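Community Help > Sport > Football (Soccer) > Rules and Registration

Red card in last game of the season – does the ban carry over if I change clubs?

Posted by loten_leftback
2022-12-14

I play over-35s on the left side of defence for Loten. In our last game of the season I was sent off in the 75th minute for a second yellow. First one was for a late tackle, fair enough. Second one was for kicking the ball away after the whistle, which I still say I didn't hear, but the referee's report is in and I'm not trying to fight it.

Over the break I've agreed to move to Stotberg because it's closer to home and they train on the night I can get a babysitter. Registration opens in the new year and the season starts in April.

What I can't work out from the handbook is this:

Does the one match suspension follow me to the new club, or does it lapse because the season ended?

If it does follow me, can I serve it in a pre-season friendly? Stotberg have three lined up.

And do I have to tell the new club, or will it come up when they register me?

I emailed the league office and got an automatic reply saying they're closed until after the holidays. My old manager reckons it gets wiped. The Stotberg manager reckons it doesn't. I would sooner know now than turn up for round one and cost them the points.

Siriporn Jaidee
Member, 659 posts

Your new manager is right. In nearly every amateur league I've dealt with, the suspension belongs to the player and stays on the registration number until it is served. Changing clubs doesn't clear it and neither does the end of the season. What usually does get wiped over summer is the yellow card count, the running total that gets you a match off when you reach the limit. I'd guess that's what your old manager is thinking of. People mix the two up all the time.

On friendlies, almost certainly not. Look in your handbook for the definition of a "competitive match" or "fixture". In ours it means league and cup games run by the association, and a suspension can only be served in one of those. Some leagues go further and say it has to be the same competition you were sent off in, so a cup game wouldn't count for a league ban. If Stotberg have an early cup tie before round one, check that part carefully before you assume you've served it.

A few other points that catch people out:

If the round one match is washed out, you haven't served anything. The suspension moves to the next game that is played. Same with a forfeit in most leagues, although I have seen one where a forfeit by the other side did count, so read your own rules.

You can't play for another team in the same club on the same weekend either. We had a bloke at Panyasiri who was suspended from the over-35s and filled in for the reserves that afternoon as a favour. The reserves lost the three points and he got two extra matches.

Being suspended normally means you can't play or be named as a substitute. For a second yellow you can generally still stand with the spectators. Whether you can be on the bench in a tracksuit, or run the line if they're short, depends on the league. Ours says no to both.

As for telling the club, the form we use has a box asking if you have any outstanding suspensions, and you sign at the bottom. Tick it. If the registrar's system is up to date it will show anyway, but ours is often weeks behind and the fine goes to the club whether the system caught it or not. Here it's $100 for fielding an ineligible player plus the loss of the match.

Get the answer in writing from the league office when they reopen. A one line email is enough. Forward it to the Stotberg manager and keep a copy on your phone.

Ano
Member

Agree with the above. I had it happen the other way around, sent off in a grand final and then took a year out with my knee. Came back thinking it was ancient history and the registrar had it sitting there. Served it first game back.

One thing to add, check whether it's still only one match. A second yellow is one here but if the ref wrote up anything you said on the way off it can be treated as a separate charge, and those go to a hearing. You'd have had a letter by now if so. Check your junk mail.

The other thing is unpaid fines. My league has a $75 admin fee for any send-off and they won't clear you to a new club until it's paid. Your old club may have paid it and be waiting for you to pay them back, so ask. A transfer held up over that is a pain.

I'd look up the online match record for you but I'm off my computer for a bit. Everything's on there, including my old handbooks back to when they were printed. 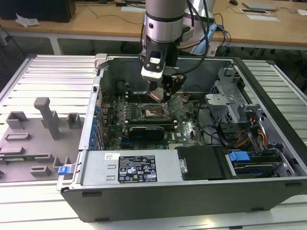

My tower at the moment, side panel off.

Will post the wording from our handbook when I'm back up and running if it's any use. Ours is a different association so don't rely on it.

macca_keeper
New member

just play the friendlies and say you served it. never seen anyone check

Siriporn Jaidee
Member, 659 posts

Please don't do that. The opposition checks, especially if they've lost. All it takes is one person on the other team who remembers you getting sent off, and your left back league is not that big.

loten_leftback

Thanks all. Found the definition on page 14 and it does say "competition fixtures conducted by the league", so friendlies are out. No cup tie before round one either, so that's the game I'll miss. I've let the Stotberg manager know and he's fine with it.

No letter about anything else, and I've checked junk. The old club did pay the fee, so I've transferred it to them today. Will still get it confirmed in writing once the office is open.

This thread has been viewed 1832 times. Replies are closed.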